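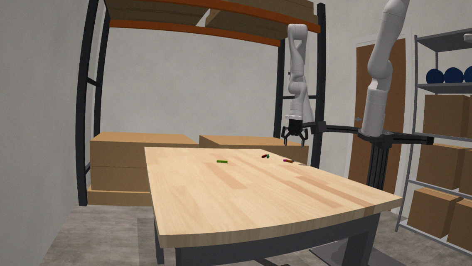
*Butcher-block top on a dark grey metal base, rendered.*

I have now finished the worktop in the back kitchen at Jitiscombe, and several people have asked what I put on it, so the notes are going up in one place. They cover oil finishes on edge-laminated hardwood tops in general and mine in particular. Mine is beech, 30 mm thick, bought as an unfinished blank from Gridlow and cut down on site.

Timber moves across the grain and hardly at all along it. A top made of glued staves behaves like one wide board in this respect. Beech is one of the worse choices, as it takes up moisture readily and swells more than oak does for the same change in humidity. An oil finish slows that exchange. It does not stop it, and any fixing scheme that assumes it will is going to split something.

## Letting it settle

The blank arrived in November and I left it in the room, flat on battens, with the wrapping off and air on both faces. I measured the width at the same marked point each morning until the reading stopped changing. Humidity in that room sits at 66 per cent with the heating off, which is high, and the top grew by a little under 2 mm before it levelled out. Had I screwed it down on the first day it would have done that growing against the fixings.

Stacking a blank against a wall is a common mistake. One face gets less air than the other and the board cups. A slight cup will usually come out if you turn it over and wait a week.

## Sanding

The supplier's surface was finished with a drum sander and looked fine until the first wet cloth. I went over it with 100 grit on a random orbital, wiped it with a damp sponge to raise the grain, left it overnight, and went over it again with 150. I did not go finer. Past 180 or so the surface starts to burnish and the oil sits on top.

The end grain is the exception. It drinks far more than the faces and goes darker, so I took the ends up to 240 to close them a little. The difference in colour is still visible if you look for it.

## The oil

I tried three things on offcuts first:

- Raw linseed. Still tacky after nine days. Rejected.
- Plain mineral oil. Never cures, needs constant topping up, fine for a chopping board.
- Clustberg hardwax oil, matt. Touch dry overnight, slightly yellow, good water resistance after the second coat.

I used the Clustberg. Three coats on the top, three on the underside, four on the ends. The underside matters as much as the top and is the part most often skipped. A board sealed on one face only takes up moisture on the other, and it will cup however well it is fixed.

Coats should be thin. I apply with a white pad, leave it for twenty minutes, then take off everything that will come off with a cotton rag. What remains is the coat. If it looks wet after wiping, there is too much on it.

Oily rags can self-heat and catch fire. Lay them out flat outdoors until stiff, or soak them in water and keep them in a lidded metal tin. Do not put them in the kitchen bin.

## Fixing

The top is 173 cm long and sits on steel angle. I slotted the holes in the angle across the grain, 12 mm long for a 5 mm screw, with a wide washer under each head. The front row is fixed tight so that the overhang stays constant, and all the movement goes to the back, where the upstand hides the gap. That gap is 6 mm and should not be filled with anything hard.

Screws are 25 mm. Allowing for the steel and the washer, that leaves a safe margin below the top surface, but check with a depth stop on the drill. Pilot holes are not optional in beech.

## After four months

There is one black ring near the sink, from a steel tin left standing in water. Oxalic acid shifted most of it - gloves and goggles, rinse well, then re-oil the patch. I had read that the repair would show, and it does, faintly.

Water still beads in the middle of the top. Next to the sink it has stopped doing so, and that section will get another coat in the spring. The tin says yearly. I would say twice yearly for the first 40 cm either side of a tap.

I also tested a Yuan water-based lacquer on the last offcut. It is paler and harder than the oil, and it needs no wiping off. When I dragged a knife across it the scratch went white, and the only fix was to sand the whole piece back. On a shelf I would use it. For a work surface I am staying with oil.

Still to do: the small section behind the door, which was cut from the same blank and has been under the stairs since the winter. It will need measuring again before it goes in.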